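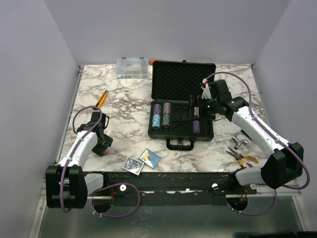 **Zevilel 2 - grasp planning for two-arm benches**

I wrote the first Zevilel because I was tired of hand-tuning grips, and version 2 is the one I wanted all along! It plans both arms together, so neither one swings through space the other is about to need.
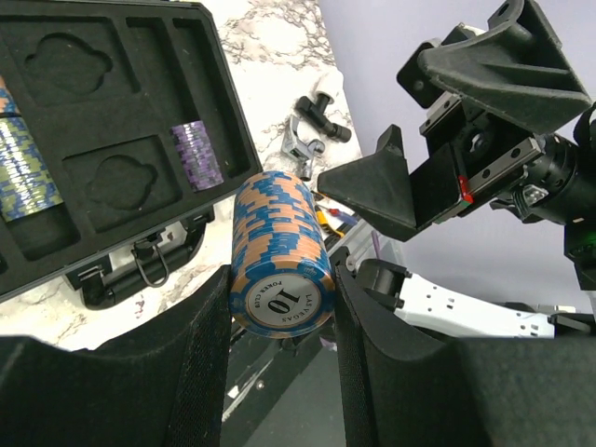 Stacks are my favorite test. A column of poker chips wants an even squeeze from both sides, and the planner picks finger width, approach angle and closing speed in one pass (8 settings, all in a plain text file).

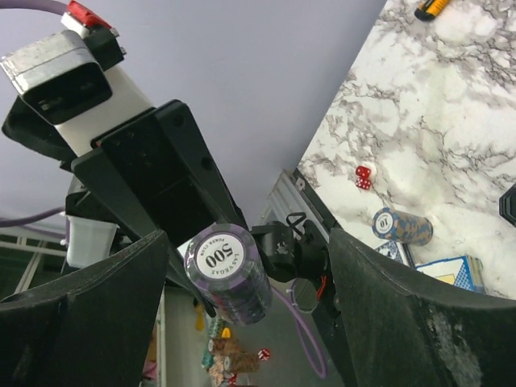

Does it need a wrist camera on each arm? One is enough to start, and you can add the second later in the same config file.

The license covers 2 arms and comes with 40 sample tasks - slot insertion, handovers, tilted picks, that kind of thing.
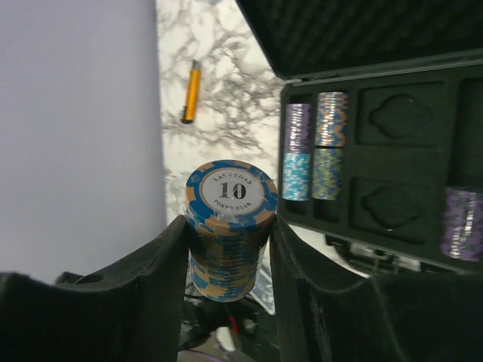
Tímea Sárközi wrote in to say the slot insertion planner is great but she'd like the retry limit per task, not global. Fair point, and it's on my list for October.

Order code 848, from Stekemine.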